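Research > Working Papers > Handling and Assembly > Section 4

Print this page | E-mail this page

4. The dropped-cable fault

4.1 How it showed up

The two-arm bracket task was meant to be the easy one. Aluminum angle brackets go from the cloth into a shallow cardboard box, the controller logs every grasp, and the whole thing repeats until we have enough runs to compare grip settings. We had planned 1,000 runs and stopped at 400, and what stopped us turned out to be far more interesting to study than the grip settings ever were!

The fault was a false grasp report. The right gripper would close, the controller would record a part in hand, and the arm would lift and travel with nothing between the fingers. On the Gremon controller a grasp counts as good when the fingers stall before they reach full close. We had trusted that rule through two earlier studies. In this one it failed in 8 of the 400 runs, all on the right side, and all with the wrist turned well down toward the box (Figure 4).

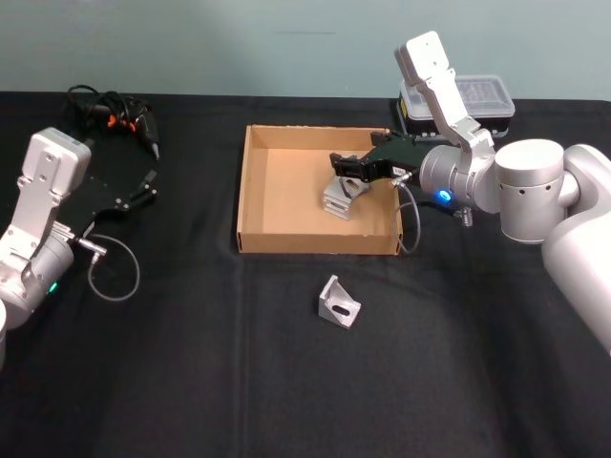 Figure 4. Bracket task, with the right gripper reaching into the box and a second bracket on the cloth in front.

A rate that low is easy to wave away, and for a while we did. The first three cases were put down to brackets lying badly. An angle bracket can rest on its side or stand on an edge, and the gusset gives the fingers a sloping face to slide off. That story is a reasonable one, but it predicts a slip with the part still nearby and the fingers fully closed. The logs showed the fingers stopping short every time.

4.2 What the logs said

Lamduan Tanasarn pulled the finger position traces for all 8 runs and laid them over one another. They line up beautifully. In each trace the signal freezes for a moment during closing, then jumps to its final value. The controller reads the frozen stretch as a stall, declares a grasp, and moves on before the true value arrives. So the fingers never stalled at all; the data did.

From there the search was short and a lot of fun. The gripper cable runs from a metal connector at the wrist and hangs in a loop below it. We drove the right arm slowly through the reach and pulled lightly on the loop at each stop. With the wrist turned down, a light pull was enough to drop the signal. With the wrist level, we could not make it drop at all. The same test on the left arm gave a clean signal in every pose. 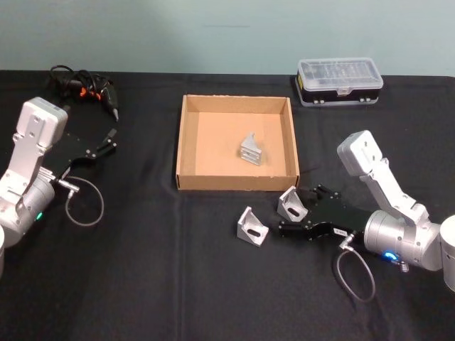

We then swapped the two cables and repeated the test. The fault moved to the left arm along with the cable, which ruled out the Gremon controller, the gripper, and our own code in one go. Opening the connector shell showed a cracked solder joint on one of the signal pins. The cable was a spare made up in April, and its shell had been closed without the strain relief clamp.

4.3 Safety

No one was hurt and nothing was broken, but we want to be plain about the risk. An arm that believes it is holding a part will go on to use that part. Here the result was an empty trip to a cardboard box. In the press-loading cell described in Section 6, the same false report would send the arm on to signal the press with a part missing or lying out of place. We had also set the stop rule so that a good grasp lowers the contact limit on the fingers for the rest of the move. A false grasp therefore leaves the arm running under the wrong limit.

4.4 Changes made

The stall rule now needs fresh data. If the finger position has not updated within 900 microseconds, the controller holds the arm and raises a fault. After each lift the fingers are also given a small closing command, and any travel counts as an empty hand. Both checks were run against the saved traces and caught all 8 cases.

On the hardware side, we remade the cable with the clamp fitted and added a pull test to the setup sheet, done with the wrist turned down. The remaining runs are reported in Section 5. We left the first 400 in the data set, with the bad grasps marked, and would be delighted to see other groups try their own fault detectors on them.

Related items
Finger wear on the Alano parallel gripper
Cable routing for two-arm benches: notes from the Yensuk cell
Fandico press loading, first results
Stall detection without force sensing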